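About Haddadin

Most folding methods are sold with big promises. We doubt them. Widad Zein started our linen workshop in February with 2 tables and a suspicion that the usual advice was padding.

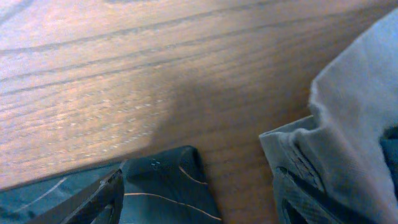
Teal cloth on the wood tabletop.

We teach folding and sorting – no charts, no special boxes. Classes hold 12 people
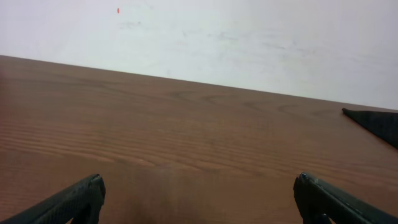

and run without a script, which some find annoying. We still can't say that a neat pile saves time.
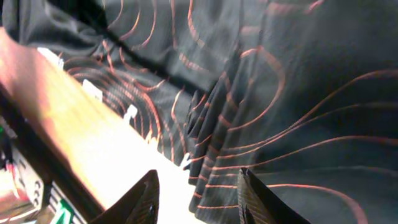 Do I need to bring my own cloth?
Bring some if you like; we keep plenty here.

Feedback is mixed, and we print it as it comes.

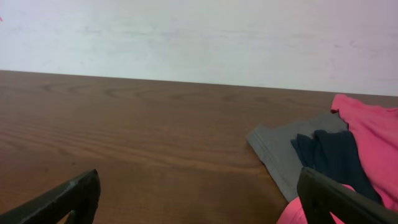
Omar Mahasneh wrote that he still folds towels his old way and sees no reason to stop.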